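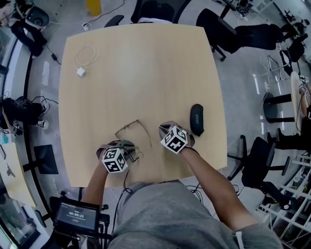 Tetteh Ofori
December 13, 2023

Day three of glove demos for Tristomus and I'm still not sold. Glasses and case today. Open, fold, tuck away, close the lid, take them back out, repeat.

We logged 269 takes yesterday. I threw out 70 of them this morning. Wrong start pose, cube turned away from the camera, somebody sneezed. The slide deck will say 269.

Everyone loves the marker cubes because you get hand pose nearly for free. Fine. You also get a person who moves like they have a box strapped to each hand. Then we train on that and wonder why the policy reaches like it's wearing mittens.

Try picking up thin gold frames by the temple in gray gloves. I can do it. I can't do it the way I'd do it bare-handed, and the bare-handed way is what the client thinks they're buying.

Arif Lumenta says the model will average it out. Average it into what, Arif? We all learned the same grip from the same instruction sheet.

Also, it's one pair of glasses. I asked for more frames in February and got a second case.

The Kyei baseline got 51 percent on folding with half our data. Ours is at 54. I would not call that a trend, and I'd like to see it on a table it hasn't met before anyone writes the word "general."

The charging cable is next on the object list. Soft, coiled, different every time you put it down. If I had to bet on where this falls apart, I'd bet there.

Back to it. Roughly a hundred takes to go.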